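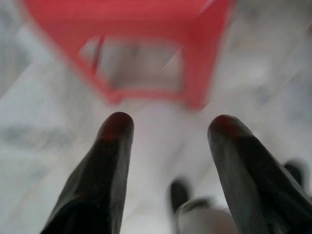

Tabouret en plastique rouge vu de dessus.

Séance 3 : collecter de l'argent après un sinistre

Bon, on reprend où on s'était arrêtés en janvier, avec le cas Rineck. Je vous rappelle l'histoire en vitesse : la salle de prière d'un quartier brûle une nuit, et le lendemain matin il y a déjà deux cagnottes en ligne, ouvertes par des gens qui ne se connaissent pas. Laquelle est la bonne ? Les donateurs n'en savent rien, et la moitié de mes étudiants de l'an dernier auraient donné à la mauvaise (moi aussi, je crois !).

Premier point, le porteur. Une cagnotte ouverte par un particulier, ce n'est pas juridiquement un don à l'association cultuelle. Je vous ai mis les textes sur la plateforme du cours, lisez au moins les 3 premières pages, le reste est assez indigeste.

Deuxième point, le rythme. À Rineck, 40 % de la somme est arrivée dans les 2 premiers jours, puis presque plus rien pendant 20 jours, jusqu'à ce que la paroisse voisine de Clegg relaie l'appel pendant ses offices. J'adore ce détail, il montre que les réseaux interreligieux locaux pèsent encore, même quand tout passe par un écran. Gardez-le pour le devoir.

Troisième point, et là on ira plus lentement : que fait-on du surplus ? L'assurance finit par payer, la cagnotte déborde, les donateurs d'un autre pays demandent des comptes. Relisez l'annonce de départ et cherchez le mot « reconstruction ». Il y est ou il n'y est pas, et ça change tout pour la suite.

À préparer : une page sur la différence entre offrande, don et financement participatif. À rendre le 21 juillet 2023, sur papier s'il vous plaît, je lis mal à l'écran.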